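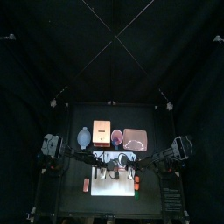
The black table, with the white board in place and the row of household items along the back.

Small Items Gallery: Containers, Cables and Everyday Desk Goods

The Drurow Institute maintains a study collection of ordinary household and desk items for use in teaching, loan and practical work on storage and arrangement. The collection holds 3000 items, most of them purchased in general stores and none of them rare. This gallery is maintained for staff, students and visiting groups who wish to become familiar with the kinds of items held and with the manner in which they are set out on a table.

The collection was started as a single cabinet of kitchen containers. It has since been extended to cups, boxes, trays, pouches, cables, small electronic goods and cleaning bottles. New items are accepted in February of each year, when the shelves are checked and worn pieces are withdrawn. Items are selected for shape, surface and ease of handling. Price and maker are recorded but do not affect selection.

Visitors will notice that the collection favors soft and pale colors in its larger pieces. These show well against a dark table and can be told apart by readers working from printed pages. Items in black and dark green are also held, chiefly among the cables, cords and devices, and are normally placed on a white board when they are to be examined.

About the layouts

A layout is a written plan giving the position of each item on a table at the start of a session. The Institute currently keeps 27 layouts in regular use. In the type represented in this gallery, the larger standing items are placed in a row along the back, and the board is laid at the center of the table in front of them. Smaller and flatter goods go on the board. Groups may add to a layout but should not exchange one standing item for another without making a note on the session sheet.

The back row in this type of layout combines upright containers with at least one open tray. Trays are useful for cables, which tend to spread across a table when left unsupported. A cable should be coiled in an easy loop before it is placed in a tray. Tight winding shortens the life of the cable and should be avoided, as should the use of knots.

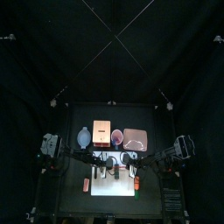
DEPARTMENT OF HOUSEHOLD AND WORKPLACE STUDIES | DRUROW INSTITUTE

Board with a black pouch, thin black cords, a dark green device and a short red wire. Behind it, from left: squeeze bottle, peach-colored box, pink cup with white rim, and a pink translucent tray holding a coiled white cable.

The squeeze bottle is one of several translucent containers in the collection. Translucent pieces are kept together on the upper shelves of the storage room in Nomura Hall, away from direct sunlight. They are to be stored with nothing inside them. Bottles with a rounded body should be lifted by the body and set down gently, as a narrow neck does not give a secure hold.

Boxes are stored upright where the base permits. Labels are to be left as they are found, including those that have faded. When a box is returned from loan with a damaged edge, it should be set aside for inspection and should not be repaired with tape.

The cups in the collection vary in height and in the thickness of the rim. They are not for drinking. A cup may be used to hold smaller goods during a session, provided these are removed before the cup is returned to its place on the shelf.

Pouches and cords are cataloged together when they have been received together. Staff preparing a session should confirm that each cord is present before the pouch leaves the storage room. Loose wires are kept by color in shallow drawers, and short lengths should be returned to the drawer even when they appear too small to be of further use.

Catalog and storage

Records for the collection are held in the Cadex catalog, which may be consulted from any computer in the reading room. To date, 1030 items have complete records with dimensions, color and shelf position. The remaining items have a short entry only, and these entries are being extended as time allows. A printed copy of the catalog is kept at the service desk and is updated once a year.

Items intended for loan are packed in 66 gray storage boxes, each with its own contents list inside the lid. Borrowers are asked to check the list on receipt and again before return. Missing or broken items should be reported on the form supplied with the box. No charge is made for ordinary wear.

Visiting and use of pictures

The storage room is open to registered groups by appointment. Requests should be made in writing to the department office in the Brulon Building and should state the size of the group, the purpose of the visit and any layouts required. Food and drink are not permitted in the storage room. Coats and bags may be left in the lockers on the ground floor.

Pictures from this gallery may be used in class materials and internal reports, with credit to the Drurow Institute. Use in commercial publications requires written permission from the department office.

Page last reviewed 12 July 2018

Related galleries

Trays, Baskets and Open Containers
Bottles and Jars in the Study Collection
Cables and Cords: Coiling and Storage
Paper and Card Boxes
Cups and Small Vessels
Nomura Hall Storage Room: Shelving and Drawers
Using the Cadex Catalog
Loan Boxes: Contents and Conditions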